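3.2 Processor and memory area

The second work area covered by the protocol is the region of the motherboard that holds the processor and the memory slots. It was treated separately from the drive bays and the power supply (Section 3.1) for two reasons. The parts here are small and close together, and damage to any one of them usually lowers the resale grade of the whole board. In the Cenus intake records, boards with bent socket contacts or broken slot latches were downgraded to material recovery even when all other functions passed.

Work starts with the case lying on its side and the side cover off, so that the board faces up. The board stays screwed to its tray. Earlier versions of the protocol called for the board to be taken out first, but Onishi found that a board lying free on the bench flexes when the memory modules are pulled, and the step was moved to the end of the sequence. The drawback is reduced access. In many desktop cases a part of the chassis extends over one edge of the board, and cables held against the sheet metal can hang into the work area. The protocol therefore requires cables to be seated in their clips before any part is touched.

Memory modules are removed before the cooler. Both latches of a slot are opened where the slot has two moving latches. Where only one end opens, the fixed end is left alone and the module is tilted out from the open side. Modules are placed in antistatic trays in slot order, counted from the processor outward, and the order is entered on the work sheet. Slot colors are not used as an identifier, as their meaning differs between board makers.

The cooler is then unscrewed in a cross pattern, turning each screw a half turn at a time until all are free. It is twisted slightly to break the bond of the thermal compound and lifted straight up. Compound left on the heat spreader is removed with isopropyl alcohol and a lint-free wipe. The markings on the heat spreader are read only after this cleaning and are entered by hand. 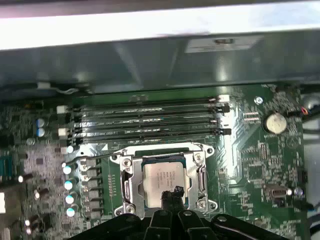 Figure 2. Processor socket and memory slots of a desktop motherboard inside the open case. The processor is seated in its metal retention frame, with the retention lever to the left. Four memory slots run parallel above the socket.

Release of the processor follows a fixed order. The lever is pressed down, moved sideways clear of its hook, and raised through its full travel. The frame is opened only when the lever has come to rest. The processor is held by two opposite edges and lifted vertically, with no sliding or tilting, and the socket is covered at once with a plastic cap from the Bikico spares kit. Ayantu Lencho recorded the state of the socket contacts under a bench magnifier before the cap was fitted, using the grades listed in Table 2.

Two kinds of case were handled outside this order. In the Kouris small-format units, the cooler is fastened to the chassis as well as to the board, and it has to come off before the memory can be reached. In the Trorkus units the lever is partly blocked by the cooler bracket, which was removed first. Both exceptions are marked on the work sheet, and the results for these units are reported separately in Section 4.

The study set consisted of 1000 desktop computers received up to the end of July. Units with visible liquid damage on the board were excluded at intake and are not part of this total.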